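En defensa del usted

17 de noviembre de 2024

Aprendí el español de adulto, con un manual que tenía 80 lecciones y muy pocas fotografías. La lección 11 explicaba la diferencia entre tú y usted, y la explicaba con mucha seriedad, como se explica un reglamento de tráfico. Durante bastante tiempo creí que, si me equivocaba en este punto, alguien iba a ofenderse. Después vine a vivir a Tultuvum y comprobé que casi todas las personas me decían tú desde la primera frase. Quiero argumentar en estas páginas que algo se pierde con esta costumbre.
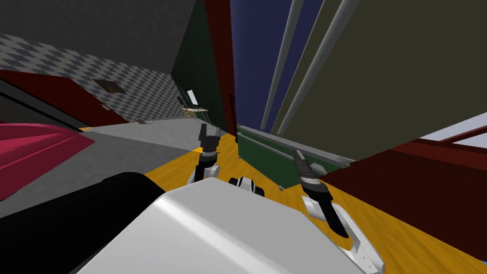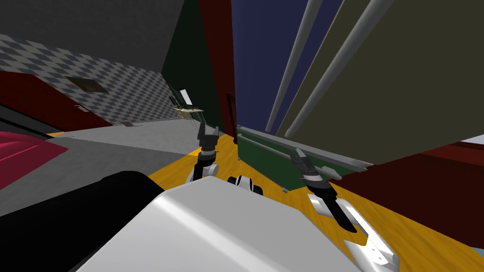 Una palabra que mi lengua no tiene

Debo decir primero desde dónde hablo. En mi lengua materna existe un solo pronombre para dirigirse a otra persona, sea un niño, un juez o un perro. La cortesía se pone en otros lugares: en el verbo condicional, en el tono, en la cantidad de palabras que se usan antes de pedir una cosa. Por esto, cuando encontré el usted, me pareció primero una complicación inútil y más tarde un regalo. Con una sola palabra yo podía decir a un desconocido que lo respetaba y que no pretendía saber nada de su vida.

Un hispanohablante de nacimiento quizás no percibe este regalo, del mismo modo que yo no percibo las comodidades de mi propia lengua. Muchos amigos me dicen que el usted les suena a oficina, a multa, a director de colegio. Algunos me cuentan que la primera vez que un camarero joven les dijo usted se fueron a casa tristes, porque entendieron que ya no parecían jóvenes. Comprendo el sentimiento, pero me parece injusto culpar al pronombre.

También sé que hablo de un asunto que cambia mucho según el país y la región. Hay lugares donde los padres y los hijos se tratan de usted con todo el cariño, hay otros donde el vos hace una parte del trabajo, y hay ciudades donde una misma persona pasa de una forma a otra en la misma conversación según su humor. No pretendo corregir a ninguno. Me refiero a lo que oigo en mi calle, en los comercios donde compro y, sobre todo, en los mensajes que recibo.

La confianza por decreto

Mi compañía de electricidad se llama Trornton. Cuando firmé el contrato, me escribía cartas que empezaban con «Estimado señor» y terminaban con un saludo largo, que yo copiaba en un cuaderno para aprenderlo. Un año, en el mes de agosto, las cartas cambiaron. La primera del nuevo estilo decía: «¡Hola! Tenemos novedades para ti». La novedad era un aumento de la tarifa.

No me quejo aquí del precio. Me quejo de la escena que la frase intenta construir. El que me dice tú me propone una relación, y en una relación yo debería poder contestar. Si un amigo me dice que desde ahora le debo más dinero, puedo llamarlo, puedo enfadarme, puedo invitarlo a un café y discutirlo. A Trornton solamente puedo llamarla en un número donde una voz grabada, que también me tutea, me pide que espere. La empresa ha tomado de la amistad la parte que le conviene, que es el tono, y ha dejado la otra parte.

Algo parecido me sucede con Briveo, la aplicación por la que pido cita en el centro de salud. Cuando me equivoco en una fecha, me responde: «¡Ups! Algo has hecho mal». Tengo 60 años. Desde la escuela no me habían dicho que había hecho algo mal con tanta alegría. Una vez escribí al servicio de ayuda, en un español que preparé con cuidado y con el diccionario al lado, tratando de usted a la persona que iba a leerme. La respuesta comenzaba con mi nombre de pila, seguía con un tú y contenía un dibujo de una mano que saluda. El problema quedó resuelto, lo reconozco. Pero sentí lo mismo que siente el que tiende la mano y recibe una palmada en la espalda.

Se me objetará que estos textos los escribe un departamento que ha estudiado el tema, y que los clientes prefieren la cercanía. Puede ser verdad. Yo sospecho que a los clientes se les ha preguntado si prefieren un trato cercano o un trato distante, y con esta pregunta cualquiera elige el primero. Si la pregunta fuera «¿desea usted que una empresa que no lo conoce le hable como si lo conociera?», tal vez las respuestas serían otras.

Lo que se decía en la panadería

Cerca de mi casa está la panadería Olszewski. Cuando llegué, la dueña me trató de usted durante tres inviernos. Yo también la trataba de usted, y hablábamos del pan, de la lluvia y, poco a poco, de cosas más importantes. Un día, mientras buscaba el cambio, me dijo: «Bueno, ya nos podemos tutear, ¿no?». Lo dijo sin mirarme, con las monedas en la mano.

Para mí fue un acontecimiento. Se lo conté por teléfono a mi familia, que no lo entendió, porque en nuestra lengua no hay manera de contarlo: tuve que explicar todo el sistema y, al terminar la explicación, la noticia ya estaba fría. Pero yo sabía que había pasado algo. Había una puerta y la habían abierto desde dentro, y yo había tenido la paciencia de no empujarla.

Si todos empezamos por el tú, este momento no puede existir. No digo que sin él no exista la amistad, por supuesto que existe, pero ya no tiene una palabra que la anuncie. Las lenguas ofrecen pocas ceremonias tan baratas. No hace falta vestido, ni dinero, ni testigos.

En la misma panadería trabaja ahora gente más joven, y me tutean todos con una simpatía verdadera. No los corrijo nunca. Me parecería ridículo que un extranjero pidiera en el mostrador una conjugación determinada, como quien pide la barra más tostada. Además son amables, y la amabilidad es anterior a la gramática. Lo que lamento es que, cuando les contesto con el usted, algunos creen que estoy molesto. Uno me preguntó si había hecho algo malo. Le dije que no, que era mi costumbre, y desde entonces le digo tú, con un poco de esfuerzo.

Contra el argumento de la igualdad

La objeción más seria que conozco es política. Me dicen que el usted servía para marcar quién mandaba: el patrón decía tú al criado y el criado contestaba usted. Me dicen que el tú general es una conquista y que yo, por venir de fuera, me he enamorado de los muebles antiguos sin saber quién los limpiaba.

Es un buen argumento y he pensado en él muchas veces. Acepto que el usted en una sola dirección era una humillación. Pero lo que humillaba era la dirección única. Un juez que trata de usted al acusado, un médico que trata de usted a la mujer que friega el pasillo del hospital, un profesor que trata de usted a sus alumnos adultos, reparten a todos una dignidad que antes se guardaba para pocos. Había dos maneras de llegar a la igualdad: bajar el trato de los de arriba o subir el de los de abajo. Se ha elegido la primera y comprendo que era más cómoda. A mí me habría gustado ver la segunda.

Pienso además que el tú universal no ha suprimido las jerarquías, solamente las ha dejado sin señal. En la oficina donde trabajé, una planta con 55 mesas, todos nos tuteábamos, incluido el director. El primer mes creí que aquello significaba algo. Luego observé que el director podía decirnos «¿me lo haces para mañana?» y que ninguno de nosotros podía decirle lo mismo. El pronombre era igual para todos y la frase no lo era. En mis primeros meses cometí errores graves por creer en la gramática. Bromeé cuando no debía bromear, y contesté con franqueza a una pregunta que era de pura cortesía. Con el usted, al menos, yo habría sabido dónde estaba el escalón.

Una petición modesta

No propongo una campaña ni me gustaría que una academia interviniera. Las lenguas son de los que las hablan desde niños, y los que llegamos tarde somos invitados, aunque invitados que se quedan muchos años y lavan los platos. Pido dos cosas pequeñas. A las empresas les pido que me permitan elegir el trato en el mismo formulario donde me dejan elegir si quiero la factura en papel. A las personas les pido que no oigan frialdad cuando un hombre con acento les dice usted en el autobús, porque tal vez ha preparado la frase desde dos paradas antes y lo ha hecho para dirigirse a ustedes lo mejor que sabe.

En cuanto a la dueña de la panadería, seguimos con el tú. A veces, si la tienda está llena, se me escapa todavía un usted, y ella me contesta con otro.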